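Old desktops: fix or recycle?

dexszabo
The Noltdale library is replacing 21 desktops in July and offering the old ones for $9 each. I took two. Is it worth putting newer used processors in them, or should they just go to the recycler? I only need email and spreadsheets.

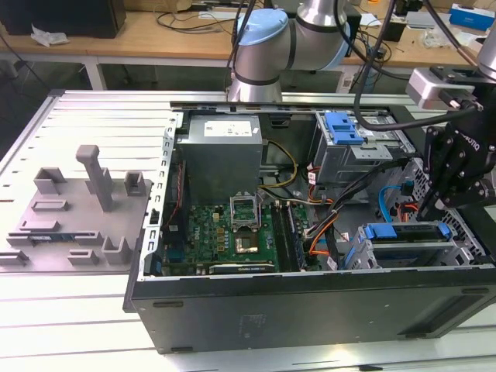

Case open, processor still in the socket.

vesik_13
Recycle them. Old power supplies waste electricity, and you will spend more on parts than they are worth.

custano
Disagree. For email and spreadsheets, more memory and a solid state drive will do more than a processor swap. I ran one like that for 13 years.

vesik_13
And what did you pay for power in that time?

custano
Less than a new computer. It was off most of the day.

dexszabo
If I do change the processor, what should I watch for?

custano
In this order:

1. Look up which processors the board supports. Update the BIOS first if the list says so.

2. Unplug it, lift the bracket and take the old chip straight up. Keep your fingers off the contacts. 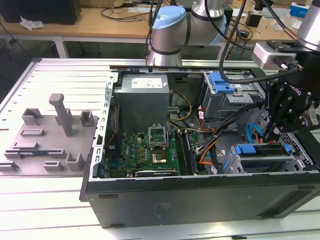 3. Line up the corner mark on the new chip, set it down without pushing, and close the bracket. Use fresh thermal paste.

vesik_13
Fine, but wipe the old drives either way.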